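3.2 Participants and setting

The study took place in two community play centers, referred to here by the names of their buildings, Trerlow and Rivera. Both serve families with children between two and five years of age, and both run drop-in sessions on weekday mornings. Parents or other caregivers stay for the whole session. Trerlow is the larger of the two and has its own outdoor yard. Rivera shares a hallway with an adult education program, and its sessions end earlier on days when classes are held next door.

A total of 316 caregivers were invited to take part through a letter handed out at the front desk. Of these, 200 returned a signed consent form, and 100 were then selected by random draw within each age band. Caregivers who were not drawn received the same printed guide to play at home as those who were, once data collection had ended.

3.3 Procedure

Each visit had two parts. In the first, the child and caregiver played freely in the main room while an observer sat near the wall and kept a written record of talk between them. The observer did not start conversations but answered if spoken to. In the second part, the caregiver filled out a short questionnaire on routines at home, including bedtime, shared reading, screen use and who usually plays with the child.

Analyn Talavera and Reynaldo Lumbao carried out the observations at Trerlow, and Blagoje Obradović carried out those at Rivera. All three had worked in early childhood settings before the study. They trained together on practice sessions that were not included in the analysis, and they met again in August to settle differences in how they were using the codes. The main disagreement concerned naming. Some caregivers named an object as they handed it over ("roller") and others named it as part of a request ("can you pass the roller"). We decided to code both as naming and to add a separate mark for requests.

3.4 Play materials

Play materials were left as the centers normally had them. We considered supplying a standard set, as many laboratory studies do, but caregivers at both sites told us that their children had favorites and would look for them. Staff continued to rotate items between the shelves and the storage closet on their usual schedule. The observer noted which items were out at the start of each visit.

Items were grouped for analysis as vehicles, figures and dolls, building toys, pretend food, books, and other. Toys that could fit more than one group were placed by how the child first used them. A cylinder with a printed surface (Figure 2), for instance, went under building toys when a child stood it up as a tower and under vehicles when it was pushed along the floor.

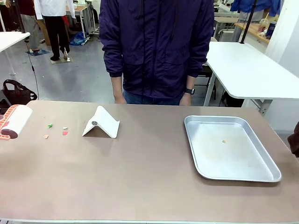
Figure 2. Toy roller with a brick pattern, at left on the table.

3.5 Coding and reliability

Written records were typed up within a week and coded by utterance in Vono, a text annotation program. Mark Anthony Bañez, who had not observed any of the visits, coded a second copy of 43 records. Agreement was high for naming and for questions, and lower for praise – a category that often depended on tone of voice, which the written record did not capture well. Praise is therefore reported in the tables but left out of the models in Section 4.

Records with less than ten minutes of play were dropped. Most of these were visits in which the child became tired or a sibling needed to be picked up. Elias Nseir made the final decision on unclear cases without seeing the questionnaire answers.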